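Week 6 handout: buying in a demonstration kit
Robotics in Practice, Clumisham evening course
Notes by Musyoka Chege

Right, these are the notes I promised, tidied up a bit from what I scribbled on the board. Bring them with you next time as we'll be filling in the scoring sheet at the end, and please read the bit on hidden costs before you start (last year's group skipped it and it showed!).

We've spent five weeks on arms, joints and controllers. This week is about how you get examples into the machine, and in particular whether it makes sense to buy a ready-made kit for it. The one we're reviewing is the Skondeck hand-held set, which is sold as a pair of grippers, a head strap with a camera, a charging dock and a year of the Brukano upload service. I've been living with it since April, so I have opinions.

What you're paying for

The two-gripper set is £900. The upload service is free for the first year and then another £900 a year, and I'd like you to write that second number in large letters somewhere, as it's in rather small ones in the brochure. Compare that with Bortolotti, who will sell you the grippers alone and leave you to sort out your own storage. More faff, but no yearly bill.

For a college like ours the yearly fee is the whole argument. If you record for one term and then stop, Skondeck is good value. If you mean to keep going for three years, do the sum before you fall in love with it.

How the grippers feel

I was ready to moan about the weight and I can't really. You squeeze, the jaws close, and after ten minutes you stop thinking about it. My hands are on the large side and I still had room. Two of you with smaller hands found the squeeze stiff, so please put that in your own scores and don't just copy mine.

The thing I like best is that you work at a normal table, at normal speed. No pendant, no nudging an arm along one joint at a time as we did in week 3. You pick up the cup, you put the cup down, and that's one demonstration. Most of my recordings last under 30 seconds, and the short ones are nearly always the better ones.

The thing I like least is the start-up. Each gripper has to be switched on, then paired, then shown to the head camera, and if you do it in the wrong order you go back to the beginning. There's a card with the order on it. Tape it to your table!

Working as a pair

Do try a session with two people at the same table. It sounds like a recipe for knocked elbows, and for the first few goes it is, but you learn a lot from watching somebody else's wrist. The little square black-and-white marker on top of the gripper needs to stay in view of the cameras as much as possible, so hold the thing a bit flatter than feels natural and don't drape your sleeve over it. The head strap wants to sit so the camera is at forehead height, pointing forward. Keep the table fairly bare as well: a cup, a plant pot and a small ornament are plenty to be getting on with. 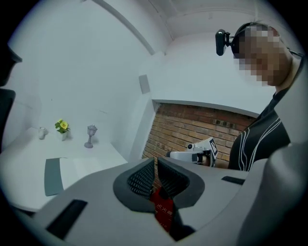
Hidden costs

Time, mainly. I recorded 28 demonstrations of one simple tidy-up task in an evening and then spent the next evening throwing out the bad ones. The Brukano software flags recordings where it lost track of the gripper, which helps, but it has no idea that you put the cup in the wrong place. You still have to watch them all.

Then there's storage. Recordings stay on your own laptop until you upload, and mine filled up in a fortnight. Budget for an external drive.

Spare parts are a mixed story. Straps are cheap. Replacement jaws come only as a full set, which is annoying if you've worn out one side. I've asked Skondeck about this twice and had a polite answer both times.

Scoring sheet

Give each of these a mark out of five, with a sentence to back it up:

Comfort over a full session
Start-up and pairing
Quality of the recordings
Software, including how easy it is to delete things
Cost over one year, and again over three

For next week

Read the Bortolotti price list (it's in the course folder) and work out what you'd need to add to it to match the Skondeck set. Storage, straps, charger, the lot. Rough prices will do, but tell me where you got them.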